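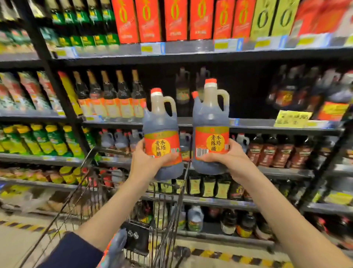
Keletti wrote back saying the dealer told him two years, tops, and the dealer has been saying that since he bought the floor scrubber.

Anyway, my question. Family grocery, mostly Asian pantry stuff, heavy on vinegar and soy sauce. Is there any machine yet that can pick up jugs and face a shelf? Not a warehouse. Regular aisle, customers in it. I do this every morning, 6 aisles, my wrists are shot. Saw a Flaso demo online, looked great, but it was moving empty boxes on a bare table.

Posted July 4, 2020 by aisle6again
Filed under: Small Business > Equipment & Automation
3 min read

Answer from vadness_user

Short version no. We trialed a Vadness arm in February. Fine with cartons. Jugs with a loop handle, forget it. Liquid sloshes, weight shifts, the grip slips. It also wanted every label facing dead front or it couldnt tell one vinegar from the next. A person grabs one in each hand and doesn't think about it.

Stuff that gave it trouble:

1. See-through plastic. Depth sensor reads right past it, or sees the jug behind.

2. Same shape, different product. White rice vinegar next to aged, orange caps on both.
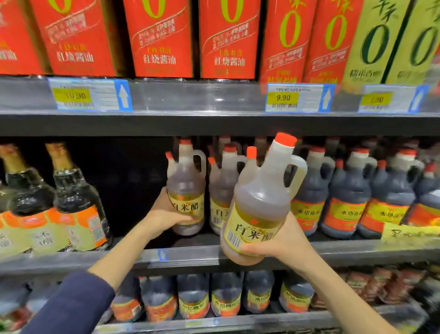 3. Signs hanging off the shelf edge. It treated them like a wall and just stopped.

Sent it back. Shipping was 112 dollars, ask who pays that before you sign anything.

Answer from Appiah

Disagree a little. The scanning ones work ok, they roll down the aisle and tell you whats low or has the wrong tag. No lifting tho. Might save you some walking, wont help the wrists. Id get a cart with a raised bed first

Answer from nightstock200

just hire a teenager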